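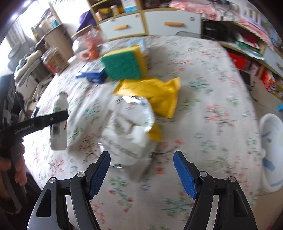
What is a recount?

When people vote in an election, the votes have to be counted. Most of the time they are counted, the winner is announced and everyone gets on with things. Sometimes the result is so close that the ballot papers are counted all over again. This is called a recount.

This page explains how votes are counted, why a recount might happen and who gets to watch.

Last updated: 9 May 2021

How are votes counted the first time?

In many countries people still vote with a pencil and a piece of paper. The paper is called a ballot paper. It has a list of names on it. The people on the list are the candidates, and each of them wants the job.

In Australia you number the boxes next to the names. You put a 1 beside your first choice, a 2 beside your second choice, and so on. In Canada and Britain, when people vote for their member of parliament, they mark one name only.

You fold your paper and put it in a sealed box. When voting closes, election workers open the box, tip the papers onto a table and sort them into piles. Then they count each pile and write down the number.

The count on election night is only a first count. In Australia the papers are checked again over the next days and weeks, even if the winner already looks clear. Election workers call this a fresh scrutiny. Scrutiny means looking at something very carefully.

Why does it take so long?

Not every vote is in the box on election night. People who are sick, travelling or living a long way from a polling place can vote by post. Their ballot papers go in an envelope, and the envelopes can arrive after the other votes have been counted.

Each envelope has to be checked before it is opened. The workers need to know that the person is allowed to vote, and that they have not already voted somewhere else. Then the ballot paper is taken out and kept folded while it is separated from the envelope, so the worker doesn't find out how that person voted.

What makes a result close?

The gap between the winner and the person who came second is called the margin. If one candidate gets 900 votes and the other gets 600, the margin is 300.

A small margin does not mean anyone has done anything wrong. It just means that nearly the same number of people wanted each candidate. But if the margin is very small, a few papers in the wrong pile could change who wins.

A close count in Nindari

The shire of Nindari had a close race for its council in September. The last seat came down to two people, Hélder Pacheco and a candidate from the town of Sesia named Patrício.

At the end of the first night, Mr Pacheco was 40 votes ahead. That sounds like a win, but roughly 400 postal votes had not been counted yet. If most of those were for the other candidate, he could catch up.

He nearly did. When the postal votes were added, Mr Pacheco was ahead by three. The other side asked for a recount, and the person in charge of the election agreed.

The workers started with the box from Flateck, the biggest town in the shire. It held 1,211 ballot papers. They went through every one of them again, then did the same for the smaller towns. It took two days. Two papers for Patrício had been put in the wrong pile, and so had one for Mr Pacheco. After the mistakes were fixed, Mr Pacheco had won by two votes.

Who can ask for a recount?

It depends where you live. In some places a recount happens by itself when the margin is under a certain number. In others a candidate has to ask for one, usually in writing, and has to give a reason. The person in charge can say no.

In Australia the person in charge of an election in one area is called the returning officer. Canada uses the same name. In Canada some recounts are run by a judge.

If a candidate is still unhappy after a recount, they may be able to go to court. They have to bring evidence, such as records or statements from people who were there. Saying "I should have won" is not enough.

What are informal votes?

Some ballot papers can't be counted. A person might leave the paper blank, or number it 1, 1, 2. In Australia these are called informal votes. In Canada they are called rejected ballots.

Nindari had 172 informal votes. During the recount they were all looked at again, in case a vote had been left out by mistake. One worker might think a messy number is a 7, and another might think it is a 1. The returning officer makes the final decision, and follows written rules about what is allowed.

If you draw a cat in the corner of your ballot paper, your vote will probably still count in Australia, as long as the numbers are clear. If you sign your name on it, it might not. Votes are meant to be secret, so a paper that shows who you are can be ruled out.

Who watches the counting?

Candidates are not allowed to count the votes themselves. They can choose people to stand in the room and watch for them. These people are called scrutineers. They can look at the papers but must not touch them. If a scrutineer thinks a paper is in the wrong pile, they can say so, and the paper is set aside for the returning officer to look at.

Scrutineers from opposite sides often stand at the same table. The count can go on for hours, and they are allowed to swap with someone else when they need a break.

What if it's a tie?

Ties are rare, but they do happen, mostly in small elections where not many people vote. Different places have different rules. Some hold the election again. Some draw a name out of a container, and a few have tossed a coin.

Words to know

Ballot paper: the paper you mark when you vote.

Candidate: a person who wants to be elected.

Informal vote: a ballot paper that can't be counted.

Margin: the gap between first and second place.

Returning officer: the person in charge of an election in one area.

Scrutineer: a person who watches the count for a candidate.

Try it in class

Hold a vote on something small, like which game to play at lunch. Use paper and a box. Have two people count the votes separately without talking to each other, then compare their numbers. If the numbers are different, count again with someone watching from each side.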